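HSK 43: Household Textiles and Clothing Care
Unit 12 Notes: Folding and Storing Denim
Revised November 28, 2024

Read before lab. Bring one pair of jeans and one knit shirt.

1. Why denim gets its own unit
Denim is a twill weave, heavier than most of what ends up in a dresser drawer. Heavy cloth holds a fold well, but it also holds a bad crease. Black denim shows wear sooner than blue along the edges of a fold, so where you put the fold matters more.

The Larcombe handout from last unit sorts trousers by weight. Medium denim is listed at 400 grams per square meter. Anything heavier should be folded once fewer or hung by the waistband.

2. Surface
You need a flat area longer than the garment. A table is best. At home most people use the bed, and that works if the sheet is pulled tight and the pillows and duvet are pushed to the far end or the side. A fitted sheet is easier than a loose top sheet – it stays put when you drag a pant leg across it.

3. Laying out
Empty the pockets. Close the zipper and the button. Lay the jeans down with the back facing up and smooth from the waistband toward the hems. Check the seat and back pockets for bunching, and pull the pocket corners flat. Rivets and leather patches don't bend, so plan your folds to miss them.

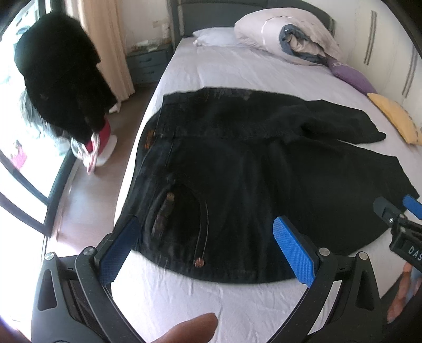 Smooth one leg at a time. Work out any bunched fabric before you make the first fold, or it will be pressed in under the weight of the stack.

4. The fold
Bring one leg over the other so that the back pockets are on the outside.
Tuck the point of the crotch seam in to make a straight edge.
Fold the hems up to just below the waistband.
Fold in half again for a shelf, or in thirds for a drawer.

The Zirano method (reader, p. 1168) rolls from the waistband down. It saves room in a suitcase but is slower, and we won't grade on it.

5. Storage
Stack no more than five pairs. Put black denim away from light-colored knits until it has been washed several times – the dye rubs off.

For next time: read the section on sweaters and write down how you store yours now.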